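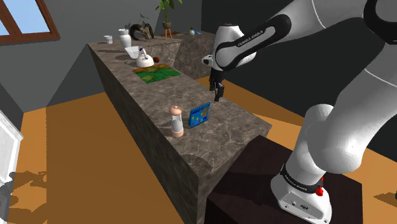 How far has the Skilham allotment money got us since December? Far enough that all 10 new plots are dug and let, and we've still got over 200 pounds in the pot.

Print this page | E-mail this page

The Rocha hedge is in at last — Natália Moreira got it for 547 pounds with delivery, and I was braced for a lot more! Three plants have died and I'll swap them in the autumn. The water butts are late (Drilach keep moving the date), so Matilde Matos is ringing them on Thursday. I'll send you the receipts once she's had an answer.

Last updated: Thursday, 4.15 pm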